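27 August 2018

Up at six to catch the early train to the open day at Weline. I had put my name down in February and then forgotten, until the reminder came with the parking instructions, which were no use to me as I don't drive. Sandwiches in the bag, umbrella, the good notebook. The walk from the station took longer than the map said because the footbridge was shut and I had to go round by the timber yard.

They gave us a badge and a cup of tea and split us into groups of four. Ours was me, a married couple who run a laundry for guest houses, and a student who wrote down everything. Tsung-han Yang took us round. He has worked there for three years, mostly on the cloth handling project, which they call Trimidon. I had expected a lot of talk about cars. There was none, and I was glad.

First stop was a corridor of posters, then a room where a man explained safety switches for rather too long. After that we went in to see the cloth work. Two arms, one white table, one piece of beige clothing. Tsung-han said cloth is harder than boxes or bottles, as it never lies the same way twice and the machine can't rely on knowing its shape. I have ironed enough in my life to believe him.
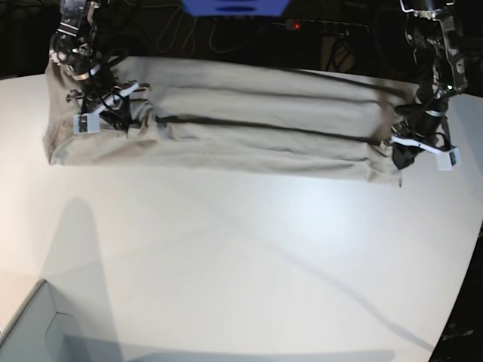

The two arms with the beige garment held between them.

The laundry couple were the most use of any of us, as they asked about things that matter to them. She wanted to know about buttons and he wanted to know about cost. On cost Tsung-han would only say that the stand and both arms came under a grant and that he had never seen the full bill. On buttons he said they had hardly started. They have 51 pieces of clothing in the practice set, all washed and numbered, and most of them are plain.

He told us they had recorded 3330 attempts at handling cloth so far. A single attempt can take up to four minutes, and someone sits with it for the whole of that time. I said it sounded like a dull job and he said you could listen to the radio.

We were allowed to go close as long as we kept behind the tape. I stood near the fingers for a good while. They are smaller than I had pictured from the leaflet.
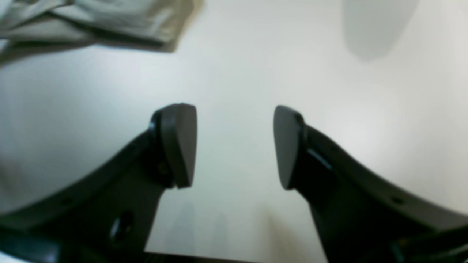 Does the machine know what it has picked up?
It knows how far its fingers have closed, and the rest it has to work out from the cameras, so a thin hem and a thick one can give it trouble.

I copied that down more or less as Tsung-han gave it to the student, who had asked. My own question was about whether they would ever do fitted sheets. He laughed and said ask again in ten years.

There was a second talk after that from a woman at Zeman, the firm that supplies the software. I followed the first half. She said that the program learns from being shown the job many times over, and that a person has to show it well, or it will pick up the bad habits along with the good. The husband from the laundry said that was the same with new staff.
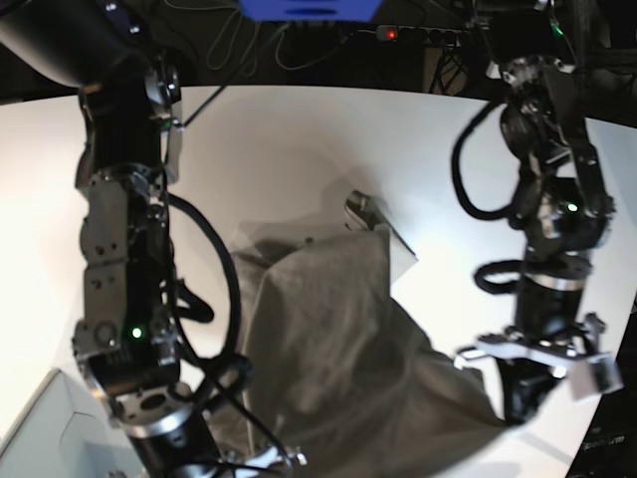 The second half of her talk was all charts, and I let it go past me. She did say that a change in the lighting can upset things more than a change of garment, and that they had once lost a week's work to a new lamp. I wrote LAMP in capitals and underlined it, though I can't think what I will do with it.

Lunch was in the canteen. Soup was tomato, a bit thin, and I ate my own sandwiches with it. Sat with the laundry couple, who have asked me to look in if I am ever out at Grindevano. They won't be buying anything this year. She thought a machine that only fetched and sorted towels would suit them better than one that folded, and I think she is probably right.

Left at half past two, as my feet had had enough. Handed the badge back at the desk. Train was on time and nearly empty. Got in, did the two shirts that had been in the basket since last week, and timed myself on the second one. Fifty seconds with the collar done properly. Must ring about the boiler tomorrow.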